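Unit 4: Faults in Grasping and Shared Workspaces
Kaiwen Jia, Starnavdale Robotics Course

4.1 Double pick

A double pick occurs when one close command moves two items. The controller gets no error. Gripper width reads within range, the motor current looks normal, and the fault shows up later at the place step, or when the second item falls during transfer.

In the Kellov sorting log, 281 picks were reviewed by hand. Most of the double picks came from items that touched or crossed before the approach started.
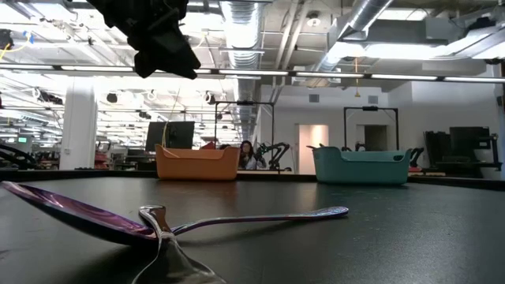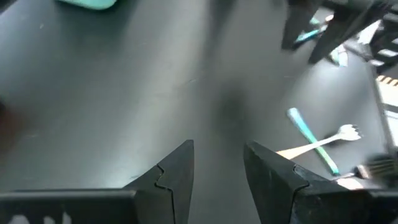 Overlap has to be checked before the grasp point is chosen. A segmentation mask that merges two items will return a center point near the crossing, the worst place to close. With the two spoons, purple and silver, the handles form an X, and a grasp there loads both. Pick the upper item at a point well clear of the crossing, lift slowly, then check the mask again – the lower item may have shifted.

4.2 Second arm in the workspace

Two arms over one table need a shared zone lock. In the October fault, arm 2 held the lock but its release message was lost. Arm 1 timed out after 800 ms and moved in anyway. The timeout was treated as a release. It should have caused a protective stop.

Reading for the next session: Cheng, section on lock recovery.

Exercise: rewrite the timeout branch so that a lost release leaves both arms stopped. State who may clear the stop, and from where.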